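Dry beans are having a moment, and we are so glad

If you stopped growing dry beans because the supermarket ones are cheap, please give them another try this year. I say this as someone who spent a whole winter eating through three jars of Umska and was sorry to see the bottom of the last one. They cook up creamy in the middle with a skin that holds, and the broth they leave behind is good enough to drink out of a mug. I did drink it out of a mug, standing up, more than once.

The seed swap is coming up on Sunday at 10 a.m. in the Binton grange hall, same door as last time, and I'm hoping beans will take over at least one end of the room. Bring whatever you saved, even if it's a spoonful in an envelope. Bring it labeled, though! Last year I took home something marked "good ones, pole" and it was wonderful and I have no idea what to call it.

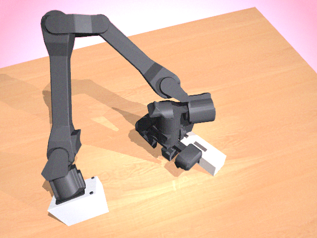

GROWING & SAVING

Let's start with the ones I'd hand to anybody. Umska is a bush bean, brown with a cream swirl, and it does not care about much. Mine went into the bed where the garlic had been, got watered when I remembered, and still dried down on the plant before the fall rains came. It stays short enough that I skip the stakes, but in a windy spot you may want a string run down each side of the row.

Celari is the pole bean, and it's a climber in the full sense of the word. Mine went over the top of the trellis, found the plum tree and kept going (I picked the last pods off a ladder). The flowers are a soft lilac and the bees are on them from breakfast until supper. You can eat the pods young as snap beans, but leave plenty alone, since the dry bean is where the flavor is — big, flat, a little like chestnut.

Then there's Cortés. Cortés is late. It needs every warm day we can give it, and in a cool year it will sit there green while you stare at the forecast. I keep growing it anyway because of what it does in a pot with an onion and a ham bone. If you have a south wall, use it. If you don't, start the seeds indoors in paper pots and set them out with the pot still on, as beans hate having their roots handled.

Wait for warm soil with all three. I know it's hard! February is when we all get itchy and start pushing seeds into trays, and beans are the wrong thing to scratch that itch with. Sow some leeks.

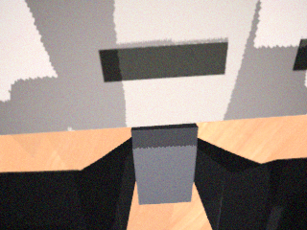
Small gray block on a light wood surface.

Saving seed is easier with beans than with nearly anything else in the garden. They mostly pollinate themselves before the flower even opens, so a little distance between varieties is enough for home use. Pick out your healthiest plants early, tie a bit of yarn on them, and don't eat from those. When the pods rattle, pull the whole plant and hang it upside down somewhere airy. Rain on the way and the pods still leathery? Pull them anyway and let them finish indoors. They will.

For shelling, an old pillowcase works beautifully. Put the dry plants in, tie the top, and hand it to a child with instructions to jump. Winnow on a breezy afternoon by pouring from one bucket to another, and do it over a sheet, because you will miss. Try a fingernail on a bean before you jar it. If it leaves a dent, they need another week. Once they're hard, a couple of days in the freezer takes care of weevils, and then let the jar come back to room temperature before you unscrew the lid.

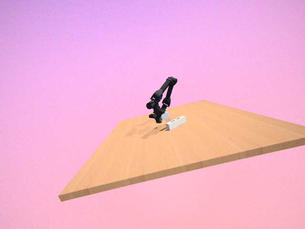

The pot I make every week

Soak 200 grams of Umska overnight with a good pinch of salt. Drain, cover with fresh water by the depth of your thumb, and add half an onion, a bay leaf, a couple of crushed garlic cloves and more olive oil than seems polite. Bring it up to a real boil for 10 minutes, then turn it down until the surface only shivers. Put the lid on crooked. Start tasting after an hour and taste more than one bean, as there's always an early finisher that will fool you. Salt again at the end. A splash of vinegar too, if you like things sharp.

Leftovers get mashed onto toast, or thinned into soup with whatever greens are hanging on. Celari does well in the same recipe but wants longer, and it soaks up more water than you'd think, so keep the kettle handy.

Coming to the swap from the north side? The bridge on Route 373 is down to one lane, so leave a few extra minutes. There's coffee on arrival and soup at noon. Bring a bowl and a spoon from home, and an empty jar if you want to take some beans back with you!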